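3.2 Sorting household goods into open baskets

The second task concerned small goods of the kind that collect on a hall table or kitchen counter after shopping. Participants at the Clidunside and Plosberg sites were given a mixed set of toiletries, drinks containers and toy produce and were asked to put the set away in two baskets of the same style. No rule was given for which basket should take what. We wanted to see whether people would divide the goods by use, by size or by nothing in particular, and how far the result depended on the order in which items came to hand.

The baskets were shallow wicker trays with sloping sides and a curved handle at each end. Probert (the earlier study on which our item list is based) used deep boxes, in which the first items placed are soon hidden by later ones. With a low tray most of the contents stay in view, and a person can change the arrangement without emptying it. A black cloth was laid over the table at both sites.

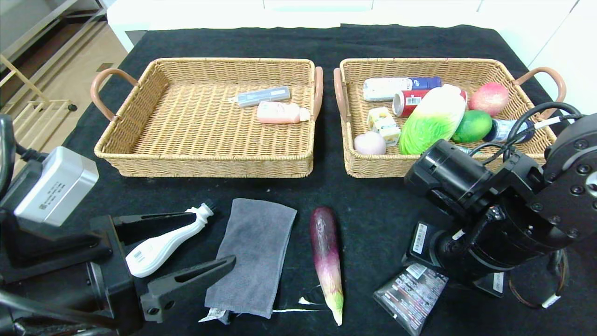 Vol. 5, Issue 2, p. 159

Figure 1. Two baskets with an uneven division of goods. Left: a slim case and a pink bottle. Right: toy produce, a red can and other containers. A handheld brush-like device lies on the cloth in front.

Uneven loading of the type in Figure 1 was common. The toy napa cabbage takes up the middle of the right basket, and the smaller pieces sit around it – the can and a white cylindrical container behind, the fruit to the right. The left basket has most of its floor free. We coded such layouts as "one full, one open" whatever the items were.

Long or awkward items were treated differently from round ones. Bottles and cans were often laid down, even where there was room to stand them up, and in interviews people said they did not trust a tall bottle in a low tray. Brushes were often left until late. Several participants said that a brush belonged with toiletries but that they did not want its bristles touching food, toy or otherwise.

Placements were coded by Tudur James using the Zastetti scheme, with one change: an item resting on another item was given its own code. In all, 3,222 placements were coded. Items moved from one basket to the other were coded again at their new position, and both entries were kept – the order of moves is taken up in Section 3.3.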